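Monday, May 10, 2021
By the Dankwa Help Desk
3 min read
Print this page | E-mail this page

Section 4: Siting and first run of the Plosura 46 dehumidifier

You have now unpacked the Plosura 46 and put the polystyrene somewhere it will annoy you until September. Next comes finding it a home. Most people choose the corner where it can't be seen. Damp air does not care for corners any more than you do, so please read the steps before pushing anything behind the sofa.

4.1 Choosing the spot

1. Stand the unit upright and leave it alone for the evening. If it travelled on its side, leave it overnight, however keen you are.

2. Pick a level piece of floor. The unit will tell you if it isn't level by humming a tune of its own.

3. Leave a hand's length clear on the grille side. Curtains count as an obstruction. So does the cat.

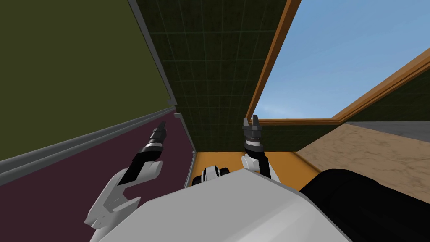 Maroon surface with grey moulding along the top, and blue sky through the opening on the right.

4. Close outside doors and windows. An open window invites the unit to dry the county of your choice, and it will try. Trickle vents may stay open if your boiler instructions ask for them.

Note: Dark paint shows tide marks sooner than magnolia. Wipe the wall down before you start, or you will spend a week blaming the machine for marks left by last winter.

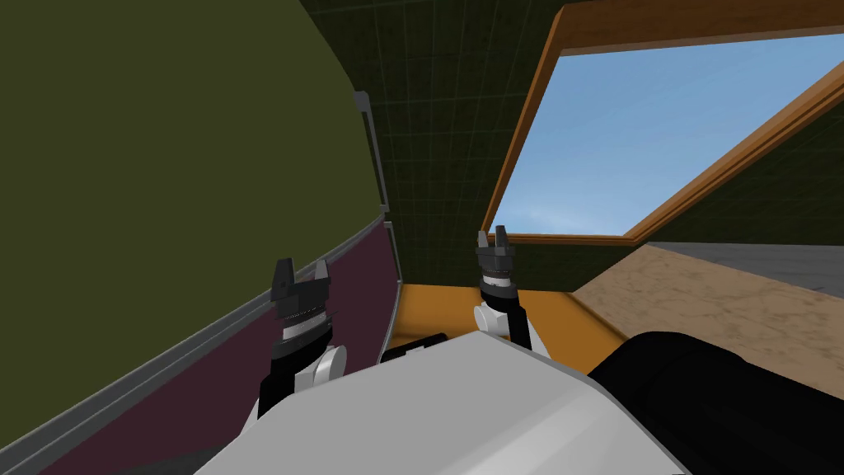 5. Plug straight into a wall socket. Extension leads are for lawnmowers and regret.

CAUTION: Do not stand the unit in a bath, shower tray or paddling pool. We would prefer not to explain how this caution came to be added.

4.2 Setting the dial

The dial is marked from Low to Bratia. Bratia is our name for the laundry setting. It was chosen at a meeting and we have all had to live with it.

1. Press the power button and wait for the green light. A short gurgle is normal. A long one means the tank is not seated.

2. Read the display. If it shows 83, the room is damp and you probably knew that. Choose Bratia and shut the inner door.

3. Once the reading drops below 60, turn the dial back to Low. Drying a room further does it no favours, and old timber will open its joints to make the point.

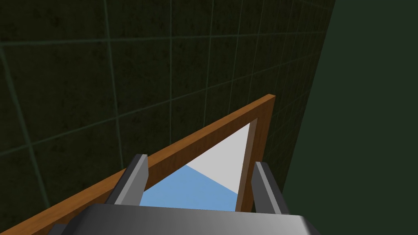 4.3 Emptying the tank

1. Switch off. Wait for the fan to stop.

2. Slide the tank out with both hands, slowly. You will do it quickly once.

3. Pour the water away. It is not suitable for drinking, fish or steam irons, whatever your uncle reads.

4. Push the tank home until it clicks. If the red light stays on and the display shows 2297, the float is stuck. Tap it, try again, and only then ring us.

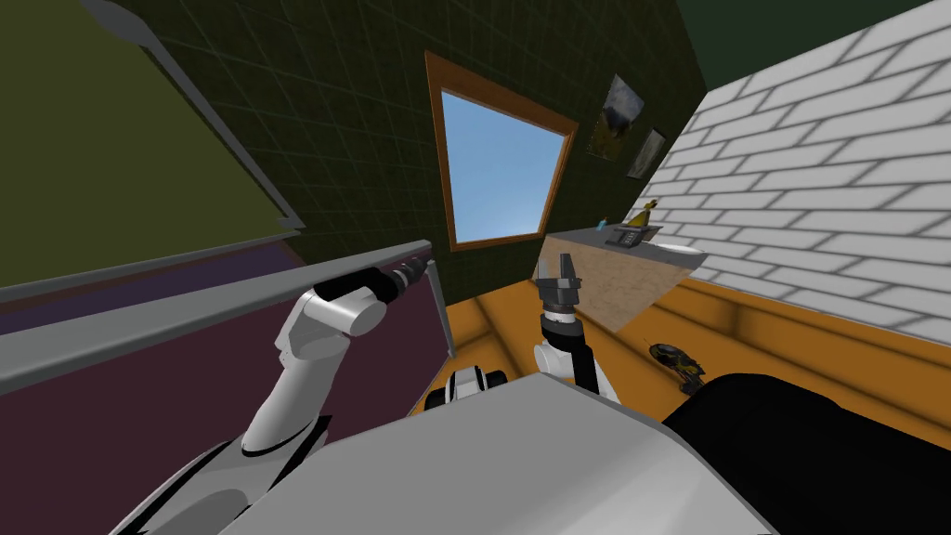 A customer in Clulonach wrote to say that tapping did nothing for code 2297, but rinsing the float under a warm tap cleared it straight away, and could we please put that in the manual. Consider it put. Use plain water, dry the float with a cloth, and refit it with the arrow facing up.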